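Robot Cell Setup and Care
Handout 4: The Microwave Cell
Tasbridge Technical Program, Automation Lab
Revised 16 January 2021

Read this before your first shift on the cell. Bring it with you, because the worksheet at the back of the binder refers to it by section.

I love this unit. It is the first time in the course that you get a two-armed machine and an ordinary kitchen appliance on the same table, and you will be surprised how much of the work is table work: cables, cloth, light, the height of a button. The arm programs come later, in Handout 5. Get the cell right first and those programs will feel almost easy!

1. What is in the cell

Two arms, left and right, facing a countertop microwave across a pale table. A white cloth hangs behind the microwave to give the cameras a plain background. The microwave's power strip lives at the left side of the table, and the cord stays on that side so that it never crosses the space where the hands work. The controller for both arms is in the gray Saltel cabinet under the bench by the door. Its key is on the hook inside the lid.
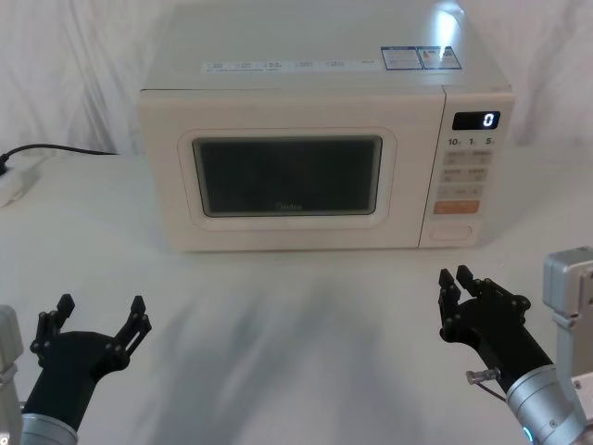
2. Powering up

Do these in order.

Check that the emergency stop is pressed in.
Walk the table. Anything that isn't on the cell sheet goes back on the shelf.
Plug in the microwave and look for the 0 on the display.
Turn on the cabinet and wait for the arms to report ready on the controller screen. Give it 70 seconds before you decide something is wrong.
Release the emergency stop and send both arms to the home pose at slow speed.
Open and close each hand once from the pendant. Watch the fingers as well as the screen.

If an arm doesn't report ready, press the stop again, switch the cabinet off and check the connectors at the base. In last April's group it was nearly always a connector that had been pushed in without the collar being turned.

3. Placing the microwave

The arms don't know the microwave has moved until they bump into it. So we place it with a template, the long cardboard one marked Benkirane (that's the old name of the lab, you'll see it on all sorts of things). Lay the template against the front edge of the table, slide the microwave back until it touches, then take the template away. The gap should measure 172 mm at both front corners. If the two sides differ, the front face is turned and the door button will be off to one side when the hand arrives.

Press down lightly on each top corner. If it rocks, fix the feet before you measure again.

4. Teaching the door button

This is the fun part. The door-release button is low on the right, at the bottom of the control panel, so it belongs to the right arm. Park the left arm at home while you teach it. Bring the right arm in slowly, square to the front face, and stop short of the button. Save that point as APPROACH. Then jog forward in the smallest steps until the door releases, and save that point as PRESS. Never teach PRESS from an angle. A fingertip that comes in sideways can slide off the button and scrape the panel. 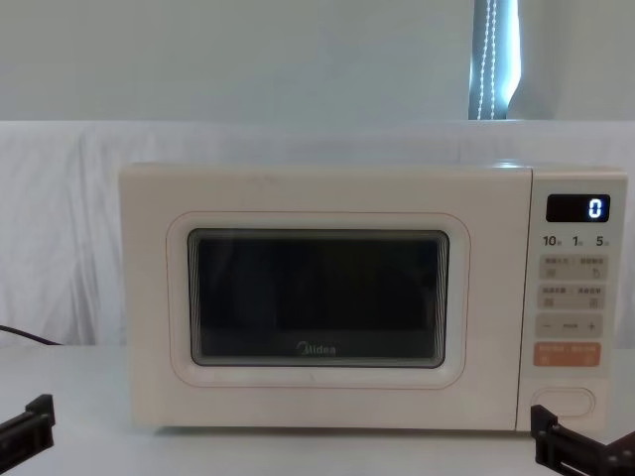
Once both points are saved, run the motion at slow speed with one hand on the emergency stop. Start with the door closed every time. Keep the orange start area well away from your path: a hand that drops down the panel from above can brush it, so come in from the front at button height. We never run the microwave in this unit, and the chamber stays empty.

Write the PRESS coordinates in the cell log. If yours differ a lot from the last group's, measure the 172 mm gap again before blaming the arm.

5. Regular care

Wipe the table and the microwave's front with a dry cloth at the end of each shift. Check the finger fasteners by eye daily and with the driver once a week. Snug is enough.

The log has a cycle counter for each hand. At 3000 cycles, the hand comes off for cleaning and a fresh set of pads from the Nesatska box. Tell the lab desk before you start, as the cell has to be signed out.

6. Faults you will probably meet

Code 111: hand lost communication. Stop, power down, reseat the cable at the wrist.
Button pressed, door stays shut: PRESS is too shallow, or the microwave has slid back.
Camera can't find the front face: look for glare on the microwave and adjust the overhead light, then check the backdrop.

Worksheet 4 is due at the start of the next lab. Questions 2 and 5 need numbers from your own shift.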